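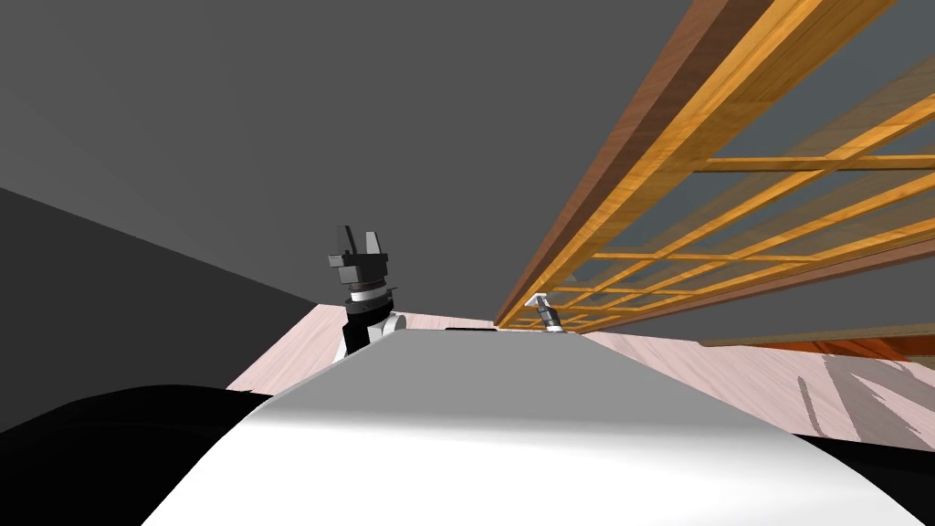 Call for builders and operators: Bakwood two-arm robot, second build phase

The Bakwood group is looking for people to join the second phase of a two-arm robot build at the Bindalgate shared workshop in Patholm. Work starts in November and runs for 16 weeks. There are 7 open places. The places are unpaid. Materials, bench space and workshop induction are covered.

Background

Bakwood is a robot with a torso and two arms, each arm ending in a parallel gripper with two fingers. The job it is being built for is narrow: take small parts bins off an open wooden rack, put them on a bench, and put them back. The rack in question is the slatted one along the back of the Bindalgate machine room, and members who have used it will know that the lower bays are hard to reach even for a person.

In the first phase the group settled the general layout, modeled the arms and torso, and set up a simulation in which the robot can be driven by hand or by script. One arm has been assembled on a test stand. The second arm exists as a set of cut parts and a box of bearings. The torso shell has been molded once and will have to be molded again, as the shoulder openings came out too tight for the cable runs.

The second phase has to bring the hardware up to the state of the simulation. It also has to settle how the arms approach the rack. At present the approach paths are planned from a model of shelving that is cleaner and straighter than the real thing.

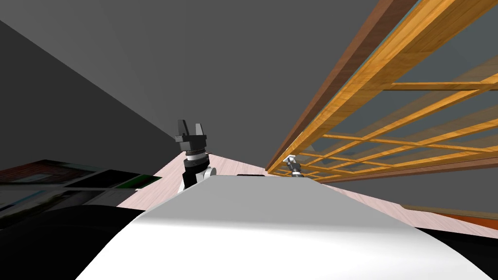 Simulator view over the torso shell, left gripper close, right gripper near the lower edge of the shelving.

The camera mounts are still under review. A low mount gives a good line to the grippers but loses a good deal of floor behind the shell. A higher mount needs a mast, and a mast needs stiffening. Applicants with opinions on this are welcome, provided the opinions come with a drawing.

Open places

Mechanical assembly (two places). Assembly and alignment of the second arm, refit of the first arm, rework of the torso shell. You should be able to read a dimensioned drawing, tap a hole square, and use a dial indicator. Experience with fiberglass or vacuum forming is useful for the shell work. Lathe access requires the workshop's own sign-off, which can be done during the first weeks.

Wiring and power (one place). Harnesses for both arms, emergency stop circuit, fusing, strain relief at the shoulder. The existing harness on the test stand was made in a hurry and should be treated as a sketch. You will be expected to label both ends of every conductor and to keep the wiring list current.

Motor control (one place). Tuning of joint controllers, homing routine, torque limits. The joints currently home by running slowly against a hard stop. A better method is wanted. C or C++ required.

Simulation and path planning (two places). Upkeep of the simulated workshop, collision checking against the rack, comparison of simulated and measured joint positions. Python required. You should be comfortable with coordinate transforms and be willing to measure a real rack with a tape and a square, bay by bay, and enter the results.

Operator and test log (one place). Running the test sequences, recording the outcome of each attempt, keeping the fault list. No programming needed. This place suits someone patient who writes legibly. The operator has the right to stop any test at any point and does not have to give grounds.

Gripper work

The fingers are the part of the design most likely to change.

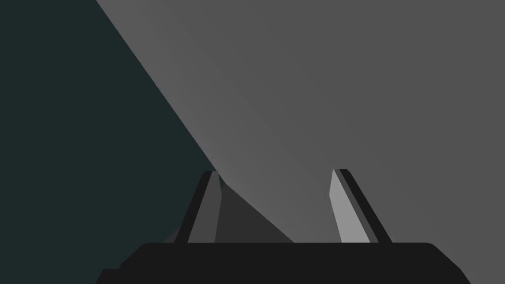

As modeled, the two fingers close symmetrically and the inner faces do the holding. This works on a bin with parallel walls. The bins at Bindalgate have tapered walls and a rolled lip, and a flat finger tends to ride up the taper when the load is heavy. Three options are on the table: a pad of soft material on the inner face, a shallow hook at the fingertip, or a change of bin. The last is the cheapest and has the least support among the members who own the bins.

Whoever takes the mechanical places will share this task with the simulation side. Contact between finger and bin is handled crudely in the simulator at the moment, with a single friction value for every surface. Results from it should be used to rule out bad grasps and for nothing else until the bench tests have been run.

Time and place

Sessions are held twice a week in the evening, from 6:30 to 9:30 p.m., in the machine room at Bindalgate. Please use the yard entrance. The street door is locked at 6 p.m. and the bell does not carry to the back.

You should plan to attend at least 12 sessions over the phase. Simulation work can be done from home between sessions, but the people doing it need to be present when measurements are taken and when a new path is run on hardware for the first time.

Budget

The parts budget for the phase is $3,830. It is already committed in part to gearboxes for the second arm and to a replacement power supply. Purchases go through the shared order sheet. Parts bought privately and brought in afterward will not be reimbursed unless they were on the sheet first. Sydorenko, the metal shop on the other side of the yard, cuts plate for the group at cost from drawings in DXF format. Allow two weeks.

Conditions

Minimum age is 18. Workshop membership is required by the first session, and the joining fee is waived for participants in this call for the length of the phase.

Safety glasses are worn whenever an arm is powered. Long hair is tied back. No person stands between the torso and the rack while the drives are enabled, including during slow jogging. The first-phase rules on working alone still apply: one person at the stop button, one at the controls.

Design files, code and test logs are released under an open license at the end of the phase. Participants keep the right to be named in the release or to be left out of it.

The workshop has step-free access from the yard. The mezzanine, where the electronics benches are, does not. Wiring work can be moved to the ground floor on request.

How to apply

Send one page of plain text stating:

which place you are applying for, and a second choice if you have one
what you have built or repaired, with enough detail to judge your part in it
which evenings you can attend
tools or machines you are already signed off on, here or at another workshop

Attach up to two drawings, photographs or code samples. Finished projects are not required, and a failed one with a clear account of the fault is acceptable. Résumés are not read.

Applications can be left in the Bakwood tray by the tool crib or sent through the contact form on the Bindalgate members' page, subject line "Bakwood phase two." Applicants will be asked to one evening session at the bench before places are confirmed. Those applying for the simulation places will be given the current rack model at that session and asked to check one bay of it against the rack.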